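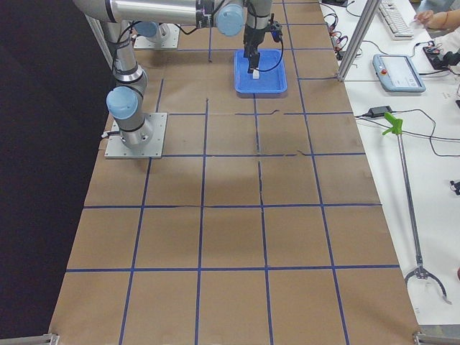 The taped work surface at Bilell, with the blue tray under one arm's gripper.

Bilell builds training sets for robot arms, and most of what it collects is dull by design. Ashwin Gounder, who runs collection for the Junura project, puts the target at 3000 accepted examples before the first full training run. The group has 600.

"People ask for harder tasks," Gounder said. "The model still can't put a block down where it should. We record that until it can."

Each example, or episode, is one attempt with a start pose, a task label and a full log of joint positions and gripper commands. An operator drives the arms, and a second person checks the log against the video. Mal-soon Cheon wrote the rules for that check. Episodes with dropped packets are thrown out. Episodes where the operator hesitates are kept and tagged.

"A clean pause is data," Cheon said. "A missing timestamp is a hole. I don't want to fill holes by guessing."

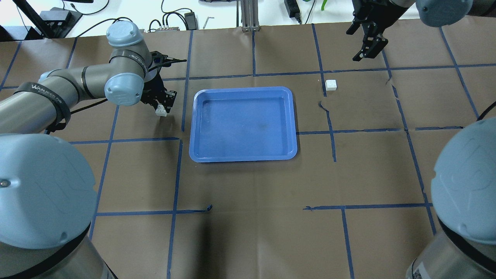
Start positions take up more of Cheon's time than the motions do. If the objects always begin in the same spot, the model learns the spot. Her script draws a cell from the tape grid for each object and prints it for the operator, who sets things out by hand. The tray goes through the same draw. With one white cube held in a gripper to the left of the tray and the other on the paper to its right, the two arms have different reaches to cover, and she wants both kinds in every batch of 100. Tape lines that wander a little don't bother her. "The grid is for the operator. The cell name goes in the log as a hint, and the cameras give the position."

Camera placement is less settled. Gounder prefers a fixed view for review and a head view for training. Senthil Ramasamy, who trains the policies, has asked for both as inputs and expects to drop one after the next comparison.

Failed grasps are the other open question. Ramasamy wants them in the set with a separate label, as long as the operator recovers within the same episode. Cheon would store them apart for now.

"We can merge two folders in a minute," she said. "Splitting one takes a week."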